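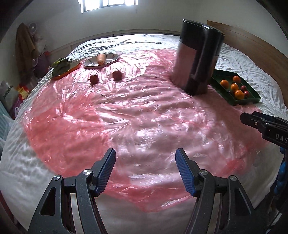

Ninder is a checking and scheduling package from Tikum for shops that record manual work with hand-held grippers. It takes in each recording when the operator docks the gripper, decides whether the take is usable, and moves the next task up the list. At our Grividton site that decision used to be made by people at a desk. I have run one of the recording teams there since before the package was installed in March, and this review covers the standard license with the checker and the scheduler both turned on. Most of our work is household handling of mixed small objects, done in furnished rooms in daylight. Small red fruit on a crumpled sheet of glossy pink plastic, with the window throwing white streaks across the folds and blue finger pads open above it, is a fair sample of what the checker has to read. It is also a harder input than anything in the vendor's demo set, and most of my remarks on accuracy come from material of that kind.

Setup

Installation took two days. The server part went onto an existing machine without trouble. The docking client is a small program that starts when a gripper is plugged in, and it needs a local account with write access to the buffer folder, a point the manual leaves to an appendix. If the folder is on a network drive the client will accept it and then stall on long takes. Use a local disk.

Calibration is the slow part. Tikum asks for 500 takes already graded by people, split between accepted and rejected, from the same rooms and object sets you plan to run. Our rejected takes had mostly been deleted over the years to save space, so we had to make new ones. Operators spent several shifts closing early, dropping things on purpose and starting with a finger outside the view. This was dull work and the deliberate errors did not look much like real ones. A real slip is usually a late correction. A staged slip is clean and fast. I think some of the checker's later mistakes trace back to this, though I have no way to prove it. Keep your rejects for a few months before you buy.

What the checker does

For each take the checker returns accept, reject or hold. It looks at start position, whether both fingers are in view when the jaws begin to close, contact with the object, release, and idle time at either end. Each criterion gets its own score, and the lowest one decides the result. Thresholds can be set by task. They can't be set by room, which I would rank as the main gap in the product.

On matte surfaces it is good. A take that starts with one finger out of view is caught every time as far as I have been able to find, and trimming of idle time is more even than ours was. Human reviewers trimmed by feel, and two of them could disagree by a noticeable margin on the same take.

Reflective surfaces are a different matter. Polished metal and clear or tinted plastic both lower the contact score. The software seems to treat a moving highlight as a moving object, and a sheet that shifts under the fingers produces plenty of those. Kettles are the worst common item in our kit. The gripper approaches, its own reflection comes up the side of the metal to meet it, and contact is logged before the pads have closed. Raising the contact threshold for kettle tasks fixed the false accepts and gave us false holds in their place. We have left it that way. A hold costs a minute of somebody's time, while a false accept goes out to the customer.

Fruit is mostly fine. Trays and bowls give it something to work with, and placing an orange among other oranges on a tray was handled better than I expected. Leafy vegetables are poor. The release score depends on the object staying put once the jaws open, and a bunch of leaves relaxes after you let go. The checker reads this as a drag. Tikum support suggested a longer settle window, which helped and made every leaf task slower to record.
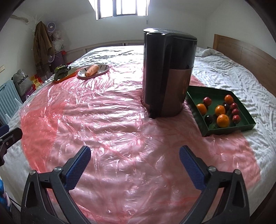 The scheduler

The scheduler is sold as a separate module and is the part that changes the working day. It builds a queue for each operator from the open task list, the object sets assigned to the room, and the accept rate so far. When a task reaches its target count the queue moves on. When an operator's accept rate on a task falls, the task comes back later in the shift or goes to someone else.

Before Ninder, a team got a sheet in the morning and worked down it in whatever order suited them. Most pairs grouped tasks by layout. You would set out the tray, the bowl and the plates, do everything that layout allowed, and then reset. The scheduler knows which objects a task requires but has no notion of what it costs to lay them out again. In the first weeks it would ask for a tray task, then a task with the tray removed, then the tray again. There is a setting named "batch affinity" that addresses this, off by default and described in one line of the manual. Turn it up to 4 before anyone starts work. Higher values made the queue ignore accept rates altogether.

With that set, output is up. A pair on my team now gets through around 275 accepted takes in a normal shift, clearly more than on paper sheets. Some of the gain is from trimming, which used to be done by hand at the end of the day. Some is from finding out about a bad start position right away and not the next morning, when the room has been reset for another job. I can't separate the two effects with the reports Ninder provides.

Effect on the jobs

The review desk no longer exists as a full-time post. The people who worked it were moved to recording or to hold resolution, which takes up part of a shift. All of them stayed on, and the hourly rate is unchanged, but the desk was the job people moved into when their wrists or shoulders had had enough of the grippers, and that route is now much narrower. Management has put a cap on continuous recording time in response. Ninder can enforce the cap through a rest timer, and the timer works as documented.

Hold resolution is more tiring than the old review work. The desk used to see everything, good takes included, and the easy ones gave you a breather. Holds are all borderline. After an hour of them judgments start to drift, and we now rotate people through it in short blocks. Tikum's guidance doesn't mention this at all.

For operators the largest change is the tone in the earpiece. The client sounds one note for accept and a lower one for reject, straight after docking. New hires like it and learn faster with it. Experienced operators were less pleased, and within a couple of weeks they had begun to work toward the tone. Grasps became slower and squarer, with a visible pause before closing, since a pause keeps the contact score up. Those takes pass. They also look less like a person picking up an apple, and the whole point of recording people is to get the way people do it. We brought this up with our customer, who had noticed the same thing in the delivered material. The accept tone is now muted for anyone past their first month.

Individual accept rates are visible to supervisors by default and can be shown on a wall display. We switched the display off. The rates vary with room and object set much more than with the person, so an operator who spends a week on kettles will look careless next to one who spends it on oranges. Anyone who uses these figures for pay or ranking should correct for task first, and Ninder has no function for doing so. You have to export and do it yourself.

Compared with Chettiar

We tried Chettiar for a short period before settling on Ninder. It has per-room thresholds and a better screen for holds, with both fingers' views side by side and keyboard control throughout. Its checker was weaker on start position and it has no scheduler. A shop with few rooms and a stable task list would probably do well with it. Exports from the two are not compatible, and grades made in one can't be used to calibrate the other.

Faults and small notes

The docking client loses its place if the gripper is unplugged during transfer, and the take is then listed as rejected with no score. Filter for blank scores at the end of each shift and send them through again.

Task names longer than the column are cut in the queue view, so "red fruit to bowl" and "red fruit to bowl, left hand" look the same on a tablet. Put the part that differs first.

The log keeps every threshold change but not who made it.

Daylight matters. Rooms with a skylight produce more holds near noon than in the morning, and pulling a shade helps only in part. The scheduler can be told to keep glossy tasks out of a time window, and this has cut our holds more than any threshold change did.

Support answers within a day and the replies are written by people who know the product. Per-room thresholds are said to be planned, with no release given. We have renewed the checker for the coming year. The scheduler is on a shorter term, pending a fix for layout cost.

Posted Jul 7, 2018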